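Week 6 - Amphitheaters and public games outside Rome
Handout 2, read before seminar

Main points from the lecture, tidied up a bit. Slides go up in October.

Oval plan, seats all the way round. Don't mix it up with the theater (half circle, stage at the flat end). People still do this in the exam. Greek word means roughly "seats on both sides".

Early ones: timber, put up for the games and taken down after. Stone comes later. Pompeii is the usual case, first century BC, stairs on the outside, arena dug below ground level so less wall to build.

Seating = social order. Front rows for local magistrates, top rows for the poor and for women. Check the inscriptions, some blocks have names or groups cut in them. Vomitoria are the exits, nothing to do with vomiting!! Please stop writing this.

Under the floor: cages, lifts, storage. Not every site has it. Small towns managed with a couple of side rooms off the arena and a gate at each end of the long axis.

Who paid? Mostly local officials, sometimes it was required of the office. Beast hunts in the morning, gladiators in the afternoon. Animals cost a lot and travel badly - a lot of provincial shows probably used bears, boar, bulls, whatever was near.

Afterlife of the buildings. Quarried for stone, turned into forts, housing, bull rings. For our case study the parish book of 1583 has people taking blocks for a barn. Excavation report (Vasilakis) pp. 57-60, read it all, the plan on p. 60 is the one I drew on the board. Her mortar samples are the best dating evidence we have, the coins are no use, they came out of teh backfill.

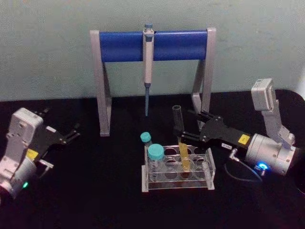
Stelios Kalogeropoulos: I don't think the coins can be dropped that fast. Backfill coins still give you a date the fill can't be older than, and the fill covers the drain. So the drain went out of use before that, surely?

Fair point, and yes for the drain. Doesnt date the seating though - different phase, see the section drawing.

For next time: one page on who sat where and how we know. Bring the plan.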